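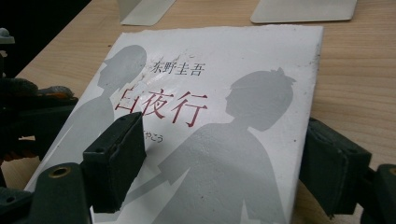

Paper, glue and the 18-month rule: Tipene Tawhiri on keeping paperbacks in circulation

Tipene Tawhiri has run the repair bench at the Reresbridge public library for most of his working life. The bench handles paperbacks almost exclusively. Hardcovers go out to a contract bindery, and anything of local historical value goes to the county archive.

The central problem, he says, is adhesive. "Most mass-market paperbacks are perfect bound. The folds are milled off, the spine edge is roughened, and hot-melt glue goes on. It's fast and it's cheap. It also gets brittle, and then the text block splits, usually near the middle."

Later bindings made with polyurethane adhesive hold up better, but they are harder to repair. "PUR glue stays flexible and grips the paper fibers. If a page does come out, though, very little will stick to what's left on the spine. You end up trimming it back, and you lose margin."

The library owns 3000 paperbacks in its children's and young adult sections. In the last full count, 902 had been through the bench at least once. Tawhiri logs each repair by fault: loose leaf, split spine, detached cover, corner damage, moisture. Loose leaves are the largest group.

For a single loose leaf he uses PVA, applied with a fine brush along the inner edge to a width of 2 millimeters. The leaf is set in place, the book is closed between sheets of waxed paper, and it stays under weight overnight. "People use too much. It squeezes out, glues the next page down, and now you have three loose leaves."

He does not use household tape, and he spends part of every September removing it from books returned after the summer. The carrier dries and falls off, but the adhesive stays behind as a yellow stain. "I can lift the tape. I can't lift the stain."

White covers present a separate issue. Uncoated and matte stocks pick up skin oil and shelf dirt, and the surface abrades if it is rubbed. Tawhiri cleans them with a vinyl eraser, working outward from the center, and leaves ink transfer alone. Laminated covers can be wiped with a barely damp cloth.

The 18-month rule is his own. If a repaired book fails again inside 18 months, it is withdrawn and replaced with a new copy where one is in print. "A second repair takes twice as long and lasts half as long. I kept records on that before I proposed it."

Asked whether he would change anything in how the books are shelved, he gave a short answer. "Pack them looser. Staff pull from the top of the spine when the row is tight, and the cap tears. A finger's width per shelf is enough."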